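How to Sort Out a Drawer Full of Power Strips

Every home has a place where the power strips go. In ours it was the bottom drawer of the hall cabinet, and by September it would open only if you lay on the floor and argued with it. This guide covers emptying a drawer like that, deciding what stays, and putting it back so it opens from a standing position. Allow 60 minutes, or a whole afternoon if you share the house with someone who has opinions.

What you need

A clear table. A roll of masking tape and a marker. A dry cloth. A few hook-and-loop ties. One box for things that are leaving the house, with the flaps open, so it looks serious.

Step 1: Unplug, then pile

Go around and collect the strips and adapters that aren't doing a job. Anything plugged in behind the television is employed and can stay where it is. Put the rest on the table in one heap. Don't sort as you go. I tried that the first time and ended up with four small heaps in three rooms, one of them on the stairs.

Step 2: Split strips from cubes

Long things go to one side, cube sockets to the other. The cubes are the troublemakers. They come in cheerful colors, they look like toys, and people buy them on trips because there is a tiger on one. Then they sit on top of the strips and stop the drawer from closing.
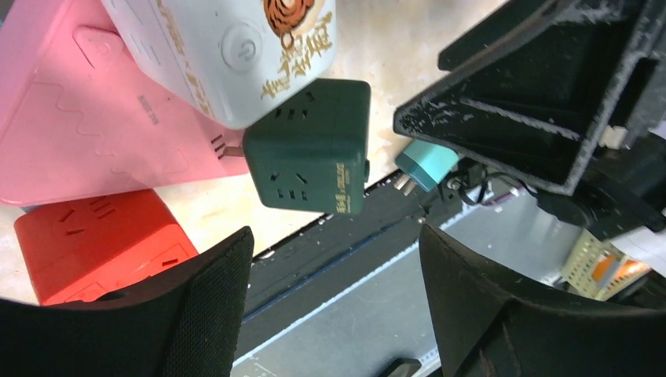 Pick up each cube and turn it over in your hand. You want to know which faces have outlets, what shape of plug they take, and what the label says. If you can't read the label, ask somebody who can, or photograph it and let your phone have a go. My brother-in-law Henrique Veloso holds that the label is a formality. Henrique has also replaced a kitchen outlet twice.

Step 3: Check each one

Wipe off the dust first, with everything unplugged. Then look for:

Cracks in the casing, especially at the corners.
Brown marks or melted plastic near the slots.
A switch that feels mushy or won't stay where you put it.
A cord that is stiff, nicked, or patched with tape by a previous optimist.

Any one of these sends it to the box. Don't keep it for the garage. The garage burns too.

Step 4: Read the rating

Somewhere on the casing there should be a maximum load, in watts or amps. Write it on a piece of masking tape and stick it to the cord near the plug, where you will see it before you connect the space heater (which should go straight into the wall anyway). A strip with no rating at all goes in the box — yes, even the pretty one.

Step 5: Lay the strips out before you put them away

Set the survivors side by side and see what you own. Color helps more than you'd think. In our house pink is for the desk and white is for everywhere else, a system that took 20 seconds to invent and has lasted longer than the one with the spreadsheet. Wind each cord loosely and tie it. Tight coils are hard on the cord where it meets the casing.
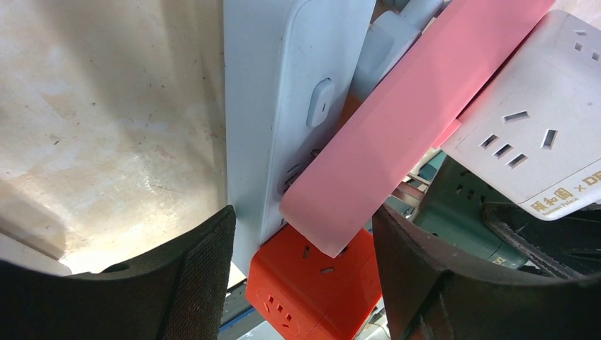 Step 6: Load the drawer

Strips go in flat, all pointing the same way, in one layer. Cubes go in a shallow tray at the front, also one layer. If you need a second layer, you have too many, so go back to Step 3 and be less sentimental. Ivana Espinoza, my neighbor, stands hers on end in a magazine file, and it works fine if your drawer is deep enough. Mine isn't.

Step 7: Get rid of the box

Broken strips don't belong in the household trash. Most electronics recycling points take them, cords and all. Put the box in the car tonight. Mine stayed by the front door long enough for Henrique to go through it and rescue two.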